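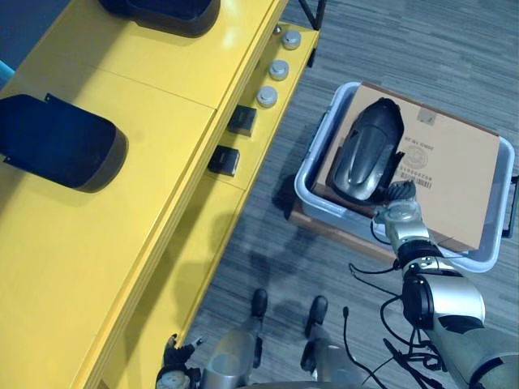 Dark blue, mudguard-shaped, on a long yellow table.

My second winter on the bicycle

3 May 2019

When I moved to Gritdale I did not plan to become a person who cycles. In Flalta, where I grew up, the bicycle is for children and for old men who go to the river to fish. Everybody else takes the bus or sits in a car. I had a driving licence, I had a good pair of shoes, and I thought that this would be enough.

Then I learned the price of the monthly bus ticket. For the same money over a year I could buy a bicycle, a lock, two lights and still have something left for coffee. So I bought one. It is a green Mallard, second hand, with a heavy frame and a bell that sounds like a spoon falling in a sink. I paid 70 pounds for it. The man in the shop told me that the brakes were "fine for round here", and I did not ask him what he meant by round here. I know it now. He meant the flat part.

Today it is warm, I came home in a T-shirt, and I want to write down some things about the winter before I forget them. I always forget. In May I believe that the winter was not so bad, and in December I am surprised again.

The first thing is about rain. Before I lived here I thought rain comes from above. I bought a good jacket with a hood, and I was proud of it, and on the first wet morning I arrived at work with a dry chest and dry arms and a brown line from my belt to my neck. My trousers were worse. A colleague looked at me and asked if I had fallen down. The water on the road goes up, you see, and it goes up exactly where you are sitting. My Mallard had no mudguards at that time. The previous owner had taken them away, I suppose to be faster, although I can't imagine this bicycle being fast with any owner.

I cycled two months like this, with a plastic bag on the saddle and a second pair of trousers in my rucksack. I am a stubborn person. I told myself that mudguards are ugly and they make noise. Both things are true, by the way. When I finally put them on, they made noise from the first day, a small tick-tick-tick on the left side that comes only when I turn slightly. I have tried to bend the stay, I have tried a rubber washer, I have tried to ignore it. The ignoring works best. But my back is dry, and I can go into a shop after riding without people looking at me.

If you buy a pair, please look at how far down the front one goes. Mine is too short, and so the water misses my back but it goes into my shoes. I have read on a forum that you can make it longer with a piece cut from a milk bottle and two little bolts. I did it in the kitchen with the bread scissors. It looks terrible. It has held for the whole winter, and I have now given the scissors a new place in the toolbox and bought other ones for the bread.

The second thing is the hill. Between my flat and my work is one hill, and I have strong feelings about it. In the morning I go down, in the evening I go up, and this is the wrong way round for a human being. In the first winter I walked up with the bicycle next to me every evening. There is a bakery halfway called Asfaw, it has a lamp in the window and a bench outside, and I made a rule that I am allowed to stop there. The rule was a mistake for my weight, but a good thing for my heart. They make a flat bread with honey and black seeds which I have not found in any other place. In the second winter I could ride past the bakery without stopping. I stopped anyway.

The third thing is cleaning, and about this I have changed my opinion completely.

I used to think that a bicycle is washed by the rain. My father had this opinion about the car too. But in winter they put salt on the roads here, and the salt stays. After the first winter the chain was orange and so stiff that it kept its shape when I took it off, like a dry snake. The shop asked 43 pounds for a new chain and a new set of gears at the back, and the young man there was very kind and explained to me, slowly, that I could have avoided this with a cloth. I did not like to hear it. I was angry with the cloth for some days.

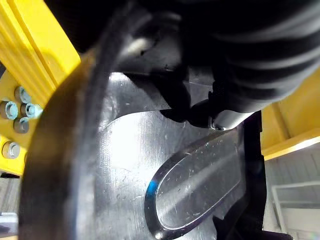 Now I do it every Sunday. It does not take long. I turn the bicycle upside down on old newspapers in the hall, I turn the pedal backwards with one hand and hold the cloth around the chain with the other. The cloth becomes black immediately, and I find this very satisfying, I don't know why. Then one drop of oil on each link, wait a little, and wipe again. In the beginning I left too much oil because I thought more is better. More oil collects more dirt, and also it goes on your trousers, always on the inside of the right leg, and it does not leave. I have three pairs of trousers which I now call cycling trousers for this reason only.

The screws need to be looked at too. The road to my work has a part with old stones, very pretty for tourists, and after one month on these stones everything on a bicycle becomes a little bit loose. First I lost a screw from the bottle holder, later the small red reflector. I go around with the key and I touch each one. My neighbour downstairs thinks that I am repairing the bicycle every week and that I must have bought a very bad one. I have stopped explaining.

About clothes I don't have much to say which is not written in other places. Gloves are more important than a hat. Cheap waterproof trousers are like sitting in a tent with yourself. Wool socks stay warm when they are wet, and cotton socks do not, and I should have believed my grandmother about this twenty years ago. For glasses in the rain I have found no solution. I take them off and I ride slowly and I say hello to everybody, in case I know them.

And the dark! In December it is dark when I go and dark when I come back. I was afraid of it in the first year, more than of the cold. The path along the canal has no lamps for 400 metres, and with my first little light I could see the path only when I was already on top of it. One evening I met a swan in this way. It was sitting in the middle and had no intention to move. I got off and waited, and after some time I turned around and took the other road. I bought a stronger light that same week.

But I must be fair to the dark also. There were mornings in January when the canal was frozen at the sides and the sky was becoming pink behind the gasworks, and no one was there, only the tick-tick-tick of my mudguard. In the bus I would have been looking at my phone. I arrived at work with a red nose and I was in a good mood until lunch, which my colleagues found difficult.

Some people ask me if I will buy a better bicycle now. I looked at some. There is a shop near the station with very light ones, you can lift them with one finger, and they cost more than my first car. They come without mudguards. I asked if you can put them on, and the seller made a face as if I wanted to put a roof on a horse.

So I will keep the Mallard for one more winter at least. The saddle has a crack that I should close with tape before the autumn, and the left pedal makes a new sound since last week, lower than the old one. I will look at it on Sunday. If somebody who reads this knows a method against the ticking, please write to me, but not the rubber washer, I have tried it on both sides.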